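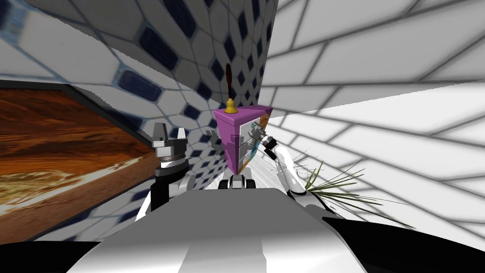
Learning to ring handbells at my age

I joined the handbell group in Utham back in May, and I can't stop talking about it! I'd never read a note of music in my life. They gave me two bells, a pair of gloves and a folder, and off we went.

The first thing you learn is that ringing is a small circle, away from you and back up to the shoulder. The second thing is damping – you touch the bell to your chest to stop the sound, and it has to happen right on the beat. I practiced that for 20 minutes every evening with a wooden spoon

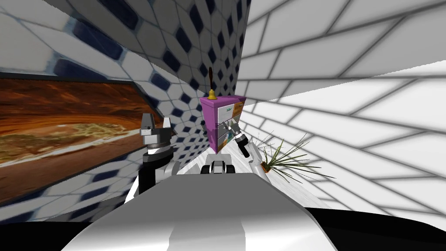 and by the third week my arms had stopped aching and I was only missing the notes I wasn't looking at.

We played our first concert over in Netton, with 87 people in folding chairs and a very excited baby. I came in early on the second page, caught up by the fourth, and grinned through the whole thing.

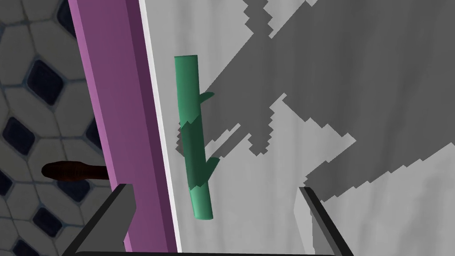
Counting is still my weak spot, so I mark up my music before every rehearsal. Left hand gets orange pencil, right hand gets a green much like that teal-green stem with its two little pointed leaves, and it really stands out on the page (even in bad light). We start on the winter pieces next, and one of them has four bell changes in a single line. I can't wait!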